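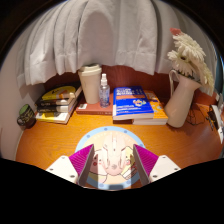

Fig. 1. Gripper open over the mouse, fingertips toward the back of the desk.

Week 3 handout: collecting demonstrations by hand
Instructor: Wellington Miranda

This is my favorite week of the course, because you finally get to make the data yourselves! Our policy learns from short recordings of a person doing the job, and so far the Ollwood set has 497 of them. Your group adds 86 more.

Start every take with the fingers open and the target between them or just ahead. Close slowly, lift, pause, set down, open. A take can run up to 29 seconds. If you fumble, keep going and recover (those takes are gold, so tag them "recovery" and save them).

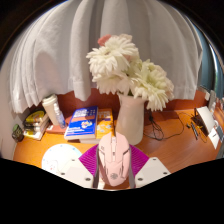

Variety is what we're really after, and a lived-in desk gives you plenty of it for free. Move the target, turn it, change the light, and leave the background busy. With the pink mouse held up in front of a vase of flowers, the learner gets petals, book covers and a loop of black cable all in one view, and it has to work out which part matters. Lovely stuff! Between takes, shift at least one item before you record again.

Bring to lab: your take log, with the start position noted for each take.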